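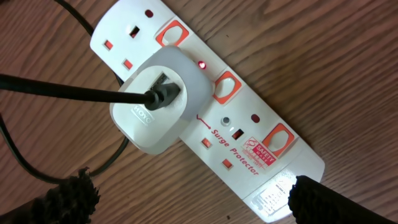
From the wrist camera: a power strip between the gripper fingers, with an adapter in the second socket.

News > Press Releases > Robotics

Print this page | E-mail this page

Plindholm Opens Mahawong Teaching Kit to Outside Workshops

STERNVILLE, 2020-03-26 - Plindholm today announced that Mahawong, its kit for teaching robot arms by demonstration, is ready to leave the company's own benches. The first outside site will be the Drumuvside repair workshop, where staff who have never programmed a robot will teach one to handle plugs, adapters and switches. We have been looking forward to this one for a long time!

Mahawong lets a person show a robot a task in either of two ways. In hand guiding, the operator takes hold of the arm and moves it through the job, opening and closing the gripper with a thumb button. In remote control, the operator sits at a small desk a few steps away and moves a lightweight copy of the arm, and the real one follows. Both methods save the same kind of record, with arm position, gripper opening and wrist camera video kept together on one timeline, so a workshop can mix them freely.

Our own team started out thinking hand guiding would win every time. It is quick to learn, and new people enjoy it. But a hand wrapped around the wrist of the robot tends to end up in front of the camera, and with small targets such as sockets and rocker switches we wanted a clear view. Most of the power strip work has moved over to remote control, while hand guiding is still the favorite for longer reaches across the table.

Why power strips? They come up every day at a repair bench, and they are a wonderful test. Sockets sit close together, a bulky adapter can cover half of its neighbor, and cables lie wherever they happen to fall. Glossy white plastic throws glare back at the camera. A switch needs a firm push in the right spot, and a plug has to be gripped squarely before it will come straight out. A person does all of this without thinking, and that makes it a natural thing to show a machine instead of trying to write it down in code.

The starter library that ships with Mahawong covers 24 short tasks recorded in Sternville. Among them are pressing a single rocker switch, pulling an adapter, moving a cable out of the way of a socket, and turning a strip on the table so that its switches face the operator. Each task was shown some 46 times, with the strip lying at different angles and the cables rearranged between tries. We kept the clumsy tries too, marked as such, and they have been very useful when we compare operators.

A few things we learned along the way have gone straight into the kit:

- Slow down near contact. Operators who pause just before touching a plug leave cleaner recordings than those who sweep in.
- Let the wrist camera see the fingers. When both fingertips stay in view, it is much easier to check later how far off a grip was.
- Change the lighting. Leave the blinds open for some sessions and close them for others.
- Stop when tired. Our operators swap seats after 4 tasks, and the late recordings are far better for it.

Mahawong includes the desk controller, the thumb button, a wrist camera mount, recording software and a printed handbook. The software plays back any demonstration next to the robot's own attempt, side by side, and marks the points where the two drift apart. An operator can then record a short correction for that part alone. This was the feature our testers asked for most, and it has made teaching sessions a good deal more fun.

Drumuvside will begin with strips and adapters, then move on to lamp cords and small appliances as its staff see fit. The workshop will choose its own tasks and keep its own recordings. Plindholm will help with setup and operator training, and will publish notes on the first round of work in September.

Two more places are open for workshops that would like to join after Drumuvside. No robotics background is needed, though a sturdy table and a patient operator both help a lot. Interested workshops can write to the Plindholm office in Sternville and should mention which arm they have, if any, and which task they would most like to teach first.

About Plindholm

Plindholm builds teaching tools for robot arms used in small workshops. The company designs and assembles its kits in Sternville.

Print this page | E-mail this page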